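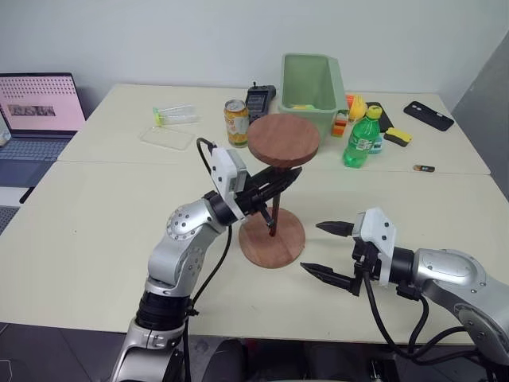

Asked why she still walked the same field margin after so many seasons, a member of the Brosley moth survey replied that one summer of records had told her which species were present, and that only the later summers had told her which ones were leaving. Her answer states the main concern of this chapter. A single visit to a site produces a list. Repeated visits, made in the same way and at the same times of year, produce evidence.

Chapter 7
Long-Term Monitoring of Moths

Insect populations rise and fall from year to year for many reasons. A cold spring may delay the first flight of a species by two weeks. A dry summer may reduce the food plants on which its caterpillars depend. A student who compares one good year with one poor year may conclude that a species is in decline when it has only passed through an ordinary low point. For this reason, most surveys treat the early years of a project as a baseline and draw few conclusions from them.

The chapter follows one such project from its first season. The Brosley survey began with 2 light traps, one placed at the edge of a hay meadow and the other beside a stand of young oaks near Arnaud Creek. Traps were run overnight from the start of spring until November, and the moths were identified and released the next morning. Over 15 seasons, observers recorded 412 species. Nearly 20 of these were found in the first season only and have not been seen at either site again.

Figures of this kind require care. A species that disappears from the record may have left the area, or it may have been misidentified in the first place. It may also be a stray, carried in by wind from a breeding site many miles away. Section 7.3 explains how preserved reference specimens, clear field notes, and review by a second observer allow these cases to be separated. Where no specimen was kept, the question often cannot be settled, and the record should be marked as doubtful in the final table.

The placement of traps also affects results. When the Arnaud Creek trap was moved a short distance uphill, the catch of several wetland species dropped at once. The moths had not become less common — the trap was simply farther from the plants they use. The Serkero method, introduced in Section 7.4, sets out a standard way to record trap position, bulb type, cloud cover, and overnight low temperature so that later readers can recognize a change of this sort.

Students should review the material on sampling in Chapter 4 before continuing. The following terms are used throughout: baseline, flight period, stray, reference specimen, sampling effort, and voucher label. Each is defined where it first appears.

Field Preparation

The exercises at the end of this chapter use the Ninder data sheets, which are printed in Appendix C. Complete the heading of each sheet before the trap is switched on. Enter the site name, the date on which the night begins, and the initials of every observer present. If no moths are caught, submit the sheet with a zero in the total column — a night without a catch is still a record and must be included in the seasonal average.

7.1 Choosing a Site

A monitoring site should be one that observers can reach safely in the dark and can expect to use for many years. Written permission from the landowner is required before any equipment is set out.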